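Fixing a Gripper That Won't Close Evenly: Loose Finger Screws and Wandering Inserts

Jan 12, 2021

So your printed gripper has started dropping things. Mine did too, and I spent two evenings blaming the software before I picked up a screwdriver! The fault was a threaded insert that had started turning in its hole, and I've since fixed the same thing on a second gripper, so I'm writing up the whole procedure.

The grippers in question are the hand-held ones we built for the Rilingate project, with printed fingers that screw onto a printed mount. If yours has bolt-on fingers and heat-set brass inserts, most of this should carry over just fine.

How the fault shows up

Ours was sneaky. The gripper opened and closed, the trigger felt normal, and light things like a foam block came up without any trouble. Anything heavier slid out toward the tips. Then Hélène MacDonald was lifting a ceramic mug with it and one finger swung outward under the load. The mug went on the floor, and the recording from that run was useless. We had logged 1,695 grasps on that set of fingers by then without once checking a screw. (We check now.)

Other signs to look for:

A click you can feel in the handle when the fingers meet.
Tips that touch while the lower part of the pads still has a gap, or the other way around.
A finger that rocks when you push it sideways with your thumb.

Before you start

Unplug the gripper if it's motorized, and take the battery out too if it has one. Ours has a return spring, and with a finger half off it can snap shut hard enough to really pinch. Safety glasses on, please — a brass insert that lets go under a screwdriver can jump surprisingly far.

You'll want a hex driver that fits your screws properly, a soldering iron with a clean tip, a small steel ruler, and a plain light-colored surface to work on. Dark screws vanish on a dark bench.

Step 1: Check the fingers wide open

Open the gripper all the way and hold it just over the table with nothing in it. Look straight down on the fingers and compare the angle of one with the other. Check that the screw holes are clean and that the plastic next to them isn't cracked or whitened. Then wiggle each finger gently. You're feeling for movement between finger and mount, so keep your other hand on the mount itself. 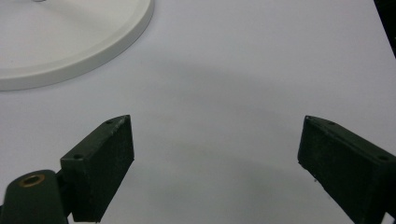 If both fingers feel solid, close the gripper slowly on a strip of paper and try to pull it free at the tips, then lower down. It should drag the same in both places. A strip that slides out easily at one end tells you a finger is sitting at an angle, even if you couldn't feel any play.

Step 2: Find out which part is loose

Put the driver in the screw and turn it a tiny amount. Watch the brass ring. If the screw turns and the ring stays put, great, you only have a loose screw. If the ring turns along with it, the insert has come free of the plastic. Stop there! Tightening harder just chews the hole bigger, and that's exactly how I ruined my first mount.

Step 3: Reseat the insert

Back the screw out and take the finger off. Heat the iron, rest the tip in the insert, and let it warm for 10 seconds. Press lightly until the ring is flush, then lift the iron straight out. Hold the insert down with something flat and metal while the plastic sets, and leave it alone until it's completely cool. If it still spins, print a new mount. Kirsten Sandhu tried glue on one and it lasted 2 days.

Step 4: Put it back together

Start every screw by hand before tightening any of them. Snug them up a little at a time, going back and forth, and repeat the paper test. Then pick up something heavy but unbreakable, low over the table, and give it a gentle shake.

We now do the thumb wiggle before every session and the paper test every 90 grasps. It's quick, and I love how much you can feel through a strip of paper once you've done it a few times. If your mount cracks around the insert, print the replacement with more walls around that hole.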